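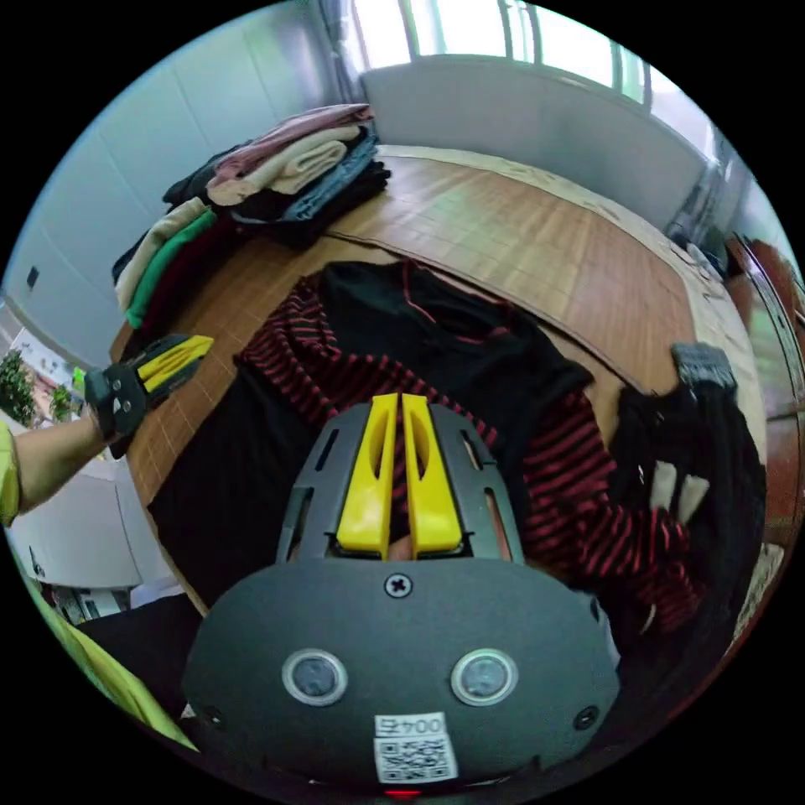 3.2 Folding surfaces and the use of the bed

Laundry in the homes we studied was seldom folded at a table. Of the 3,222 folding episodes logged by the participating households, 1,218 took place on a bed, more than on any other single surface. The remainder were divided among floors, sofas, ironing boards, dining tables and, in a small number of homes, the top of a washing machine. This section considers why the bed is used so often and what its use means for the order in which garments are handled.

The first factor is area. A long-sleeved top can be laid out on a bed with both sleeves extended, and there is still room beyond it for finished stacks. Figure 3 shows such an arrangement: a black garment with red horizontal stripes is spread across a woven sleeping mat, while two piles of folded clothes stand farther back on the same mat. The work area and the storage area share one surface, and a garment passes from one to the other without the person having to stand up or turn around.

The second factor is the firmness of the covering. Households that kept a woven mat over the mattress reported fewer difficulties with long sleeves than households that folded on a quilt or loose sheet. Several respondents in Stitunham described smoothing a garment with the flat of the hand before the first fold, a step that a soft surface makes less effective. Respondents in Imhof, where quilts were the usual covering, more often held the garment against the chest and folded it in the air – a method that gave narrower but less even results.

Figure 3. Folding on a mat-covered bed. A striped garment is laid flat with its sleeves to either side; a bunched black item rests on it at the right. Folded clothes are stacked at the upper left.

Light was mentioned less often than we had expected. Only 40 of the 600 respondents named it as a reason for choosing a place to fold. The home visits suggest that it matters more than the survey answers indicate. Beds placed near a window were used for sorting dark garments even in homes where a larger table was available in another room.

Stacks on the bed were built in two ways. In the first, garments were grouped by owner, and each stack was carried to a different room when complete. In the second, they were grouped by type, with heavy items such as denim placed low and thin tops placed last. Mixed stacks were also common. The pile in Figure 3 that has a pink top at its highest point includes cream, denim-blue and black garments beneath it, and color alone does not tell us which of the two methods, if either, was followed. For this reason the coding scheme records stack order separately from the household's own account of how it sorts (Gunawan and Sitompul, Appendix B).

One limit of the bed should be noted. It must be cleared before night, and 11 of the diary entries from the Lenetti homes describe finished stacks being moved to a chair and left there. These stacks were coded as complete at the time of folding. Their later movement is treated in Section 3.4, together with clothes returned to the basket.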